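Wivedex review: a cap table tool for companies too small to have a finance person

Daranee Sriwong
18/10/2018

Wivedex keeps a startup's share register, option grants and convertible notes in one place and works out who owns what. I have used it through one full funding round and one option plan update at Koyama, where I handle company administration along with payroll and office contracts. The review covers version 5 of the web product, on the paid plan.

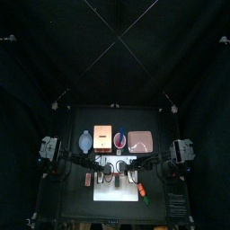
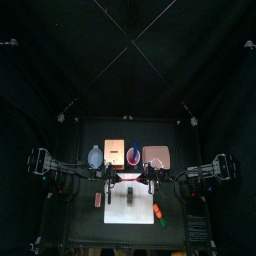
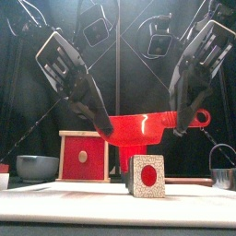
Our starting point was a spreadsheet. It had a tab for founders, a tab for early investors, a tab for options and a hidden tab with the note terms. Two people edited it, and a rounding error in the options tab had been carried forward through several copies. The lawyers kept their own version. The two files differed by 191 shares, and finding the cause took most of an afternoon. (An advisor had left before his first vesting date. We had removed him, and the lawyers had not.)

Setup

Import is done from a CSV template. The template is strict: one row per certificate, dates in a single format, no merged cells, no blank share classes. Our first upload failed on every row that had a comma in the holder's name. The error report gives the row number and the field name but does not show the value it rejected, so you end up with two windows open side by side. After three attempts the file went through.

Convertible notes cannot be imported. They have to be typed in one at a time through a form with 14 fields. Interest can be simple or compound, on a 360 or 365 day year, and the form will not save until you choose. That is good practice. Our notes were silent on the day count and I had to ask the lawyers, who had to ask the investors.

Vesting schedules are built once and then assigned to people. Monthly, quarterly and custom schedules all work. A cliff is treated as a property of the schedule and cannot be changed for a single grant. If one employee has negotiated a shorter cliff, you must make a second schedule for that person. We now have schedules named "Standard" and "Standard, no cliff, Itsuki only," and I expect the list to get longer.

Daily use

The ledger is the best part of the product. Every issue, transfer, cancellation and exercise is an entry with a date, an author and an attached document. Entries cannot be deleted. A mistake is fixed by a reversing entry, as in bookkeeping. Anyone who has done accounts will be comfortable at once, and founders may find it slow. Our chief executive, Kohei Kaneko, asked me twice how to delete a test grant before he accepted that it was now part of the permanent record.

The ownership table can be viewed as of any past date. I tested this against four signed closing documents and the totals matched in each case. The fully diluted view includes the unissued option pool by default, with a switch to leave it out. The switch does not carry over to the PDF export. The PDF always includes the pool, and there is no label on the page to say so — send one to an investor without a covering note and you will get a question back.

Round modeling

You enter a valuation, an amount raised and a target pool size, and Wivedex shows the result for each holder. Up to three cases can be compared. Note conversion is handled correctly for caps and discounts taken separately. Where a note has both, the software applies whichever gives the lower price, which matched our terms. It cannot model a note where the discount is applied on top of the cap. Yae Yokoyama, who reviewed our round at Stullance, rebuilt the same cases by hand and found one difference: Wivedex rounds the conversion price to four decimal places before it divides, and her sheet rounded at the end. On our numbers the effect was two shares for one holder. Check what your documents say about rounding before you rely on either method.

The pool calculation assumes the increase happens before the new money comes in. There is a setting for the other order, under Company, then Equity, then Advanced. It should be on the modeling page.

Access and permissions

There are three roles: administrator, viewer and holder. Holders see only their own positions. Viewers see everything, including individual grants. There is no role for someone who should see class totals and no names, and this is what most of our outside advisors need. I send them the PDF, with the problem already described.

Two-step login is available but off by default. Turn it on.

Price

The paid plan is 300 dollars a month, billed yearly, for up to 50 holders. The free plan has the ledger and the ownership table and leaves out modeling, holder logins and document storage. Ziltero, which we also tried, charges a one-time setup fee of 2,000 dollars and a lower monthly rate. Its import was done for us by their staff and was correct on the first pass. Its ledger allows entries to be edited without a trace, and I stopped the trial at that point.

A company with two founders and no options has little use for the paid plan. The free one will do until there is a note or a priced round to work through.

Support

I sent six tickets. Four were answered the same working day. One, on the PDF label, was closed as "by design." The last concerned a holder who had changed her legal name. The reply told me to issue a new certificate, which would have been wrong under our documents. A second reply corrected this. Name changes can now be entered as a note on the holder record, although the old name still appears on past certificates.

Smaller points

Certificates use one fixed layout. You can add a logo.
Search does not find text inside attached documents.
Email reminders for vesting dates go to all administrators and cannot be limited to one.
The full data export is a zip of CSV files plus every attachment, and it was complete when I checked it against our records.

We have renewed for a second year. Sayaka Ebihara takes over as administrator in November, and her handover notes consist mainly of the pool setting and the PDF.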